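Paper post after the July changeover
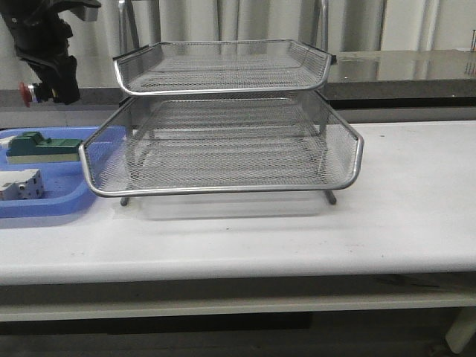
What changes on Friday

Incoming paper post for the Ballia office will be logged in Skolari from 7 a.m. on Friday. The shared spreadsheet becomes read-only at the same time. It will stay on the old drive for lookups, and the last row in it is item 3195. Skolari numbering carries on from there, so existing references remain valid.

How items are sorted

Each item gets one of two statuses. "Open" means a named person has to reply, sign or pay. "Hold" means the item is complete but must be kept in the office until its retention period ends. Desk trays should follow the same split: upper tier for open, lower tier for hold. Single trays can be used with a divider sheet.

Anything without a status by the end of the day goes back to the post room and is logged again the next morning.

Retention periods

Supplier invoices: 32 days on paper after the scan is approved, then shredded.
Delivery notes: 7 days.
Signed contracts: not held at desks. Send these to the archive on the day they arrive.
Marchetti leasing papers: keep everything until the current dispute is closed, including envelopes with a postmark.

Scanning

Scan at 300 dpi, greyscale, one file per item. Remove staples first. Double-sided pages need the duplex setting switched on by hand, as the Iva scanner goes back to single-sided after each restart. File names are filled in by Skolari and should not be edited.

Known faults

The import left 94 older items with no owner. They are listed under "Unassigned" and can be claimed by opening the item and choosing "Take". Dates before the changeover may show in month-first order on the summary page. The stored date is correct, and a fix has been requested.

Questions and access requests go to Siiri Pesonen in Records, extension 32.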